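Larkwood Shorts
Dec 21, 2024

The Red Pouch

Bus at six. It was past four already and she hadn't packed one thing that mattered.

Coat, yes. Charger, yes. The good shoes, one of them. The other one under the bed or behind the door or gone, who knows. Her mother's whole room to clear before January, and the landlord at Clorance wanting keys, and all she could think about was the ring.

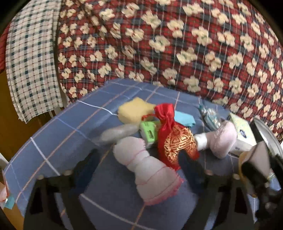 She started with the small stuff becuase small stuff is easy. Toss, keep, toss. Tissues, keep, you always need tissues on a bus. The yellow sponge, why was there a sponge. The pink stuffed thing with the ruffled lace, her mother would never throw that out, so keep, fine. And the red satin pouch with the gold on it, standing up in the middle of everything like it was waiting to be asked. She didn't touch it. She went and looked for the shoe.

No shoe.

Her mother used to hide things in plain sight. Grocery money in the rice. Letters in the oven mitt. Once, 1,739 dollars in a boot, counted twice, written on a slip of paper in blue pen. "A thief is in a hurry," she said. "He doesn't look at what's in front of him."

Well. So was she in a hurry.

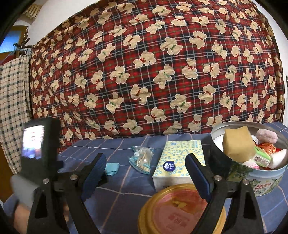 Four thirty. She rang the Irnico office about the bus and got the recording. Rang again, same recording, same woman, same music. Put the phone down and folded two sweaters badly. Unfolded them. Her mother folded everything in thirds, sleeves in, and there was no way to do it any other way in this room — it felt like being watched.

The radiator knocked. Somebody downstairs was frying onions. Almost 2 years since she had stayed a whole night here, and the smell was the same.

She sat down. Just for a second, she told herself, then the zipper, then the stairs.

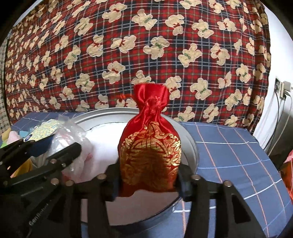
What would she do if the ring wasn't in there? Go home without it, and tell her sister the truth.

That was the whole of it, really. She'd said it in her head all week and it had been huge, and now it was a small sentence. Her sister would be quiet and then ask if she'd eaten.

Five to five. She pulled the cord and the knot came loose on the first try.

Buttons. A bus ticket from Admasu, so old the print had gone brown. A baby tooth, hers or her sister's. She tipped it all out in her palm and then shook the pouch once more, and somthing light fell on the floor and rolled.

Under the bed. Naturally.

She got down on her knees in her coat and reached in, and the first thing her hand found was the shoe.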